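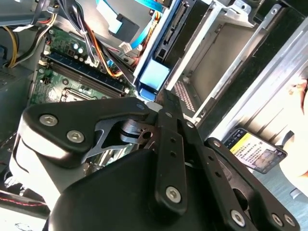
Section 4. Fitting the drive and first start

Read this section through once before you begin. It covers fitting a storage drive to a Sorum desktop case, closing the case, and starting the computer for the first time. The power supply and main board must already be in place (Section 3). If you are replacing an old drive, copy your files off it first and follow the removal steps in Section 7.

You will need:
A Phillips screwdriver, medium size
The bag of drive screws marked B
One data cable and one free power lead from the power supply
A small dish for loose screws

CAUTION: Unplug the power cord from the wall before opening the case. Switching the computer off at the front button does not cut all power to the main board. After unplugging, hold the front button in for 8 seconds.

4.1 Fitting the drive

1. Lay the case on its side on a firm, flat table with the open side up.

2. Touch bare metal on the case frame. Do this again each time you come back to the work.

3. Take the drive out of its bag. Hold it by the sides and keep your fingers off the circuit board underneath.

4. Slide the drive into an empty bay with the connectors facing the main board. The label should face up when the case is standing in its normal position.

5. Line up the holes in the drive with the slots in the bay. Put in all four screws by hand, two on each side, before tightening any of them.

6. Tighten the screws until they are snug. Do not force them.

NOTE: The far side of the bay can only be reached with the second side panel removed. On the Pemberg case that panel is held by two thumbscrews at the back.

CAUTION: Use only the screws from bag B. The screws in bag A are longer and can damage the drive.

4.2 Connecting the cables

1. Plug one end of the data cable into the drive. The plug is L-shaped inside and fits one way only.

2. Plug the other end into the lowest-numbered free data port on the main board. The port numbers are printed beside each port.

3. Plug the power lead into the wider connector on the drive. Push straight in without rocking it.

4. Tuck spare cable behind the bay and tie it down. Check that no cable touches a fan blade.

4.3 Closing up and starting

1. Count your screws and look for any that have fallen inside the case.

2. Refit the side panels and stand the case upright. Leave a clear space behind it for air.

3. Connect the monitor, keyboard, and power cord, then press the front button.

4. Press F2 when the Giltau start screen appears and open the page named Storage. The new drive should be in the list.

5. If it is listed, choose Exit and go on to Section 5.

If the drive is not listed, shut down, unplug the cord, and reseat both ends of the data cable. Try a second port if there is one free. Message 487 on the start screen means the drive has power but no data connection.

NOTE: The Storage page also shows the drive temperature in degrees Fahrenheit. A reading of 85 on a first start is normal.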